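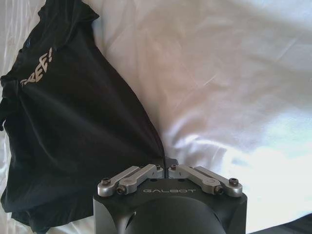
Folding Clothes on a Hotel Bed: Project Report
Clallport project, final report, 10/18/26

1. What we set out to do

Our group wanted to find out how much a robot can learn about handling clothes when the examples come from a furnished room instead of a lab table. The lab table is where we started back in May, and we grew rather fond of it (it was the right height, and there was always coffee nearby), but a model trained only on that table got confused as soon as we changed the surface. So we wrote a plan for up to 200 recorded examples on beds, with a person steering both arms and the system storing the camera views and arm positions together.

2. How we recorded

Each example had 4 stages: drop the garment, find an edge, pinch it, and fold. The person steering was asked to move slowly and to keep going after a missed pinch, which was hard for all of us at first! We kept the misses too, labeled as misses, and they came in very handy later on. We used a labeling tool called Narkov, and the training itself ran on Vidmar, a small program that an earlier class had left behind with surprisingly good notes.
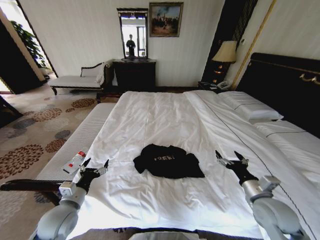

Choosing how to start each example took us longer than anything else in the project, and we argued about it happily for most of a week. A neatly laid out shirt is easy to fold but teaches very little, and a tight ball is so hard that the person steering gives up. We settled on something in between, like the black T-shirt lying crumpled on the white duvet with its sleeves bunched up to both sides and an open gripper on each side of it. Dark cloth on white bedding also made the outline easy to label, though inside the outline one black fold looks a lot like the next.

3. What we would change

We set aside 40 examples for testing and wish we had set them aside sooner, before we had all looked at them so many times. We would also add more light-colored clothes. The next group, working under the name Skunbridge, is planning for 3,000 examples, and we have left them our checklist, our labels and a long page of advice on steering.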